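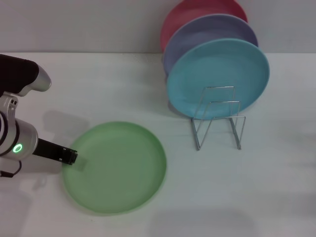 教机械臂放盘子,第一个星期我基本是在教自己。

先交代一下进度。上个月把遥操作这套东西搭起来之后,我一直拿方块和纸杯练手,抓起来、放下去,练到后来有点无聊。于是换成了盘子:桌上平放一只,夹起来,立到沥水架里去。听起来就是洗完碗顺手的事,对吧?我第一次坐到主手前面的时候也是这么想的,结果光是把浅绿色那只盘子从桌面上弄起来,就折腾了一个晚上。

盘子难就难在它太扁。方块怎么夹都行,盘子平躺在桌上,能下手的只有那一圈翘起来的边。夹爪得从侧面低低地过去,一根指头要伸到盘沿下面,另一根留在上面。高了夹空,低了指头顶着盘子往前推,盘子就在白桌面上一路滑走,像在躲我。我后来摸出来的办法是先把夹爪停在盘子左边缘,停稳,松一口气,再往前送一点点。停的这一下非常关键!以前我总想一气呵成,觉得动作流畅数据才好看,现在每条示教里都有这个小小的停顿,回放的时候看着反而舒服。

再说两种示教方式,我两种都用了。

一种是直接拖着手臂走。把手臂切到零力模式,人站在旁边,一手托着腕部,一手扶着前臂,带着它走一遍。好处是手感特别直接,盘沿碰到架子的铁丝时,那一下轻轻的“咯噔”会顺着手臂传到手心里。坏处也明显:人的手会进到相机画面里,遮挡很多,而且托着它走久了胳膊真的酸。我用这个办法录了13条,主要是为了搞清楚路径该怎么走。

另一种就是主从遥操作。我的主手是照着 Skuris 的公开图纸打印的,关节比例和从臂一致,手上怎么弯,那边就怎么弯。软件用的是 Akia,录制、回放、切片都在一个界面里。刚上手那两天我老是搞错夹爪的开合行程,主手捏到底了,那边其实才合了一半,还以为是电机没力。后来老老实实重新标定了一遍,世界清净。如果你也在用这套,标定的时候记得把夹爪单独做,别图省事跟着整臂一起过。

遥操作没有力反馈,这一点要适应。碰到东西手上是空的,只能靠眼睛看。所以我现在非常在意光线和背景:白桌面、浅灰墙,桌上除了盘子和架子什么都不放。影子也有用,夹爪离桌面还有多高,看影子和指尖之间的距离比看夹爪本身还准。这个是录到第二个晚上才突然发现的,当时高兴得在屋里走了两圈。

插架子这一段是我最喜欢的部分。夹起盘子以后要转腕,把它从平的变成立的,再对准架子上铁丝弯出来的槽。转腕有个先后问题:在桌面附近就转,盘子下沿会刮桌子;到了架子上方再转,又容易扫到已经立在那里的几只。我的顺序是先抬高,抬到比架子上的盘子还高一截,在半空里转好,再平移过去,最后竖着往下放。多绕了一点路,但每一步都清清楚楚。松手也要慢,夹爪先张开一条缝,让盘子自己往后靠到架子上,再全部张开退出来。第一次看见它稳稳靠住的时候我真的喊出声了,那会儿是凌晨一点,对不起楼下。

盘子的颜色我特意挑得不一样,浅绿、浅蓝、淡紫、粉红,形状都是同一种浅盘。这样换着录,每次平放在桌上的颜色不同,架子上已经立着的也不同,模型就不至于只认得“绿色的圆”。起始位置我也会挪,左一点右一点,远一点近一点。刚开始我挪得太狠,有几条盘子放到了手臂快伸直的地方,腕部根本转不过来,那几条全删了。

说到删,我想多写两句。以前我舍不得删数据,觉得录都录了,多一条是一条。这次录了60条遥操作,回头一条一条看,有19条进了回收站。有的是中途犹豫,夹爪在空中来回晃;有的是插偏了又硬掰回来;还有一条我打了个喷嚏,整条手臂跟着一抖。留下来的这些训出来的第一版策略,比我之前用一大堆杂乱方块数据训的那版动作利索多了。两个任务不一样,不能硬比,但看它接近盘沿时那个小停顿,和我自己的手一模一样,感觉特别奇妙。你的习惯它全学走了,包括坏习惯。我转腕之前爱往左边晃一下,它也晃。

不过纠错的动作我也留了一些。比如盘子第一次没夹住、滑了一点,我退回来重新对准再夹,这种我觉得很值得留。Kukstead 论坛上有人专门录这一类,先故意把夹爪停在错的位置,再从那里开始救,我打算照着试试。

几个零碎的小经验,趁没忘先记下来。录之前把主手和从臂的姿态对齐再使能,不然从臂会猛地追过来,很吓人。手边放好急停,别放在要站起来才够得着的地方。每录十几分钟就歇一歇,手一累动作就开始糊,那种数据当时觉得还行,第二天看全是毛病。腕部下面那截线缆要留够余量,我转腕转大了拽过一回,现在每次开工前先空走一遍全程,看看线会不会绷紧。盘子用塑料的!

算力方面没什么好讲的,一张旧显卡慢慢跑,晚上挂着,早上看。整套夹具、打印耗材加上盘子架子,不算手臂,花了我800块,其中指尖的防滑垫换了三种。最后留下的是从 Duangkaew 买的那种薄硅胶片,裁成小条贴上去,厚度刚好还能塞进盘沿下面。

接下来想做的是连着放:一只放完自己去找下一只,一直到架子放满。现在的示教都是一条一只,中间我手动摆盘,连起来之后手臂回到哪里等、槽位怎么选,都得重新想。我倾向于从后往前放,免得前面的挡住后面的,不过这样对高度的要求又不一样了。今晚先录几条试试手感,有进展再来更新。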